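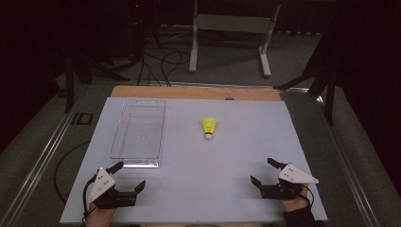

Plastic shuttlecocks last a lot longer than feather ones, but only if you store them properly. Most of the ones I see thrown out at our club were never worn out. They were squashed in the bottom of a racket bag or left in a hot car until the skirt went out of shape. When you put one down between games, stand it on its cork with the skirt flaring upward, like the yellow one on the white board, so that nothing presses on the plastic. For longer storage, do the following.

Filed under: Badminton > Gear Care

What you need

A shuttle tube with a lid, a soft cloth, a bowl of lukewarm water and a drop of dish soap. The tube that came with the shuttles is fine. If you have lost it, any rigid tube of the same width will do.

Step 1. Sort them

Go through everything in your bag. Hold each shuttle by the cork and turn it slowly. Throw out any with a split in the skirt or a cork that moves when you push it with your thumb. Shuttles that are only bent go in a separate pile.

Step 2. Clean them

Wipe the skirt with the cloth dipped in soapy water, then wipe again with plain water. Keep the cork dry. Leave them overnight before you put them away.

Step 3. Straighten the bent ones

Hold the skirt in the steam from a kettle for 5 seconds, keeping your fingers well back, then ease it round with your fingertips and let it cool. Rhys Grimshaw, who strings rackets for us, uses a hair dryer on low. I find steam more even – the dryer softens one side before the other.

Step 4. Put them in the tube

Stack them all facing the same way, each cork sitting inside the skirt of the next one. Don't force in an extra. If the lid has to be pushed down, take one out. Store the tube upright in a cupboard indoors. A garage is too hot in August and too cold in winter, and cold plastic cracks on the first hard smash.

Step 5. Test before you play

Hit each one from the back line with a full underhand stroke. If it wobbles after steaming, try the steam once more. After that, keep it for practice.

I write the month on the lid with a marker and use the oldest tube first.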